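Class Report: Open Day at the Hodham Simulation Lab
Robotics Elective, Unit 2

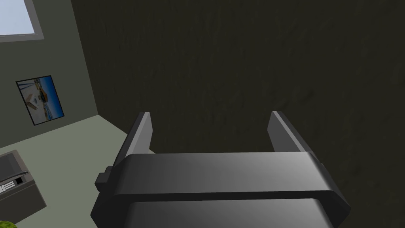
1. Purpose of the visit

Our class went to the Hodham lab on Wed 25 October for its open day. The assignment was to watch one demonstration, try the controls if we got the chance, and write down how simulated robots are used before real ones. Our group picked the gripper demonstration, which ran on software called Sastry.

2. What we saw

The demonstration took place in a simulated room with a window, a framed picture on the wall and a gray office machine on the floor that looked like a printer or copier. The view was from right behind the gripper. It has two flat parallel fingers on a wide housing, and the fingers were spread apart with nothing between them, facing a dark wall.

The presenter explained that the task was to turn away from the wall, find an item in the room and close on it. Each try is called an episode. The morning run was set for 200 episodes, and the item was put in a different place for each one. A text log on a second monitor listed the episode number and whether it passed or failed.

3. Trying the controls

Visitors could drive the gripper with a keyboard. Two of us had a turn. Moving forward and back was easy. Turning was harder than we expected, and we both went past the target the first time. With the fingers on both sides of the view it is hard to judge how far away something is. The presenter said new users have the same trouble and that a second view from the side can be switched on. We did not have time to try it.

4. Results

At the end of the morning the log showed 104 passes out of 200 episodes, or 52 percent. We were told that the program had been trained on 2000 episodes in May and that the next version would use more. Most of the failures marked in the log were timeouts.

5. Comparison with the Borkgate visit

Last semester we visited the Prurkach plant in Borkgate, where a real arm moved parts between two belts. It did the same motion every time. The Hodham program has to choose its own path, so it is slower and fails more often, but a failed episode only costs time.

6. Problems with our report

We forgot to ask how long one episode lasts. We also copied only the totals from the log, so we can't say if the failures came early or late in the run.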